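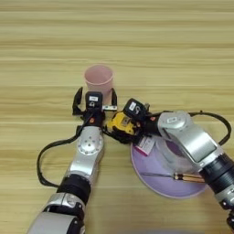
Figure 1. Pink cup and lavender plate on the wooden table, tape measure held above it.

Category: Home and Storage Studies
7 min read

4.2 Small things without a drawer

The Lollville interviews left us with a group of objects that households found hard to place. Tape measures, rolls of sticky tape, a single screwdriver and half-used packets from the chemist were all owned by most of the 20 households, and few of these had a fixed home. They moved between the kitchen table, the windowsill and the hall, and were usually put down wherever the last job had ended.

In 13 households a plate, bowl or tray had taken over as the holding place. It was seldom bought for the purpose. Respondents spoke of an odd plate left over from a set, or one too shallow for food. A cup often stood nearby for pens, but was described as a separate thing with its own rules.
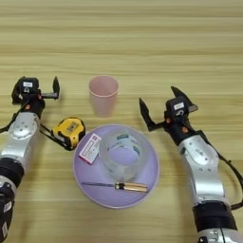
Damian Sutter objected to our calling this storage at all: a plate on the table was, in his view, a queue, and whatever sat on it was waiting for somebody to go upstairs.

We have kept the word, with that caution. Five households did empty the plate at least once a week – the rest let it fill until the table was needed for a meal. What went on it also varied. Flat and light items were accepted readily, while the tape measure was more often left beside it, mainly for its bulk.

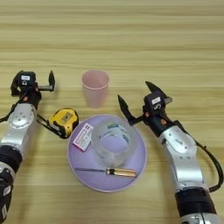

Size alone does not settle the matter, though. A screwdriver is longer than most of the other items and was still among the first to be put on the plate, because respondents did not want it rolling on to the floor. Two households kept theirs there all year. Section 4.3 turns to the drawer, using the same Olteo checklist.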